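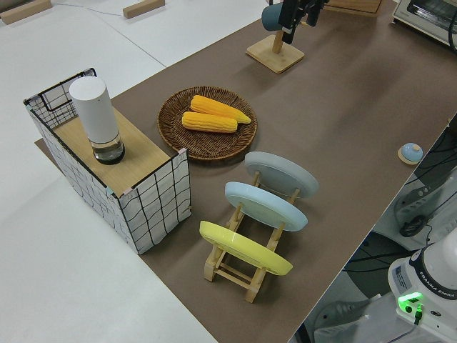
Gevemeo is a collection of household words, gathered one kitchen, porch and laundry line at a time, and I'm so glad you found your way to it. It started with a list my friend Asnakech Wubshet and I kept of all the things people call the same object (you would not believe how many families have their own name for the drawer where the batteries go). Take a round woven tray with a raised rim, like the dark brown wicker one on the table. In our records it shows up as a basket, a platter, a bread tray, a "flat basket," and in one very firm household as "the round." All of those are kept, spelled the way the speaker wanted them spelled.

Search this collection Go

4 min read

What's in the files

The March release has 131 entries from 69 households. Each entry is one row in a plain CSV file called entries.csv, and the columns are:

- object: a short everyday description, written by us
- word: what the household calls it
- room: where the word gets used most
- learned_from: a parent, a neighbor, a roommate, and so on
- notes: anything else the person felt like telling us, which is often the best part

There is also households.csv, with a number for each household and a very general region. We left out names and street addresses, and please don't go trying to work them out!

How the words were gathered

Kiros Kahsay and I did most of the visits, usually over coffee and usually longer than planned. We asked people to walk us through a normal morning and wrote down the words as they came up. Of the entries, 97 were read back to the person afterward and corrected where needed. The rest are marked "unchecked" in the notes column, so do be a little gentle with those.

Known gaps

Garages and sheds are thin. So are words used only by children, which is a shame, and we'd love more of them. A few notes are in a mix of languages and haven't been translated yet.

Using it

Teachers, writers and curious cousins are all welcome. Please credit Gevemeo and keep the notes attached to their words when you share them. Corrections can go in corrections.txt, newest at the top.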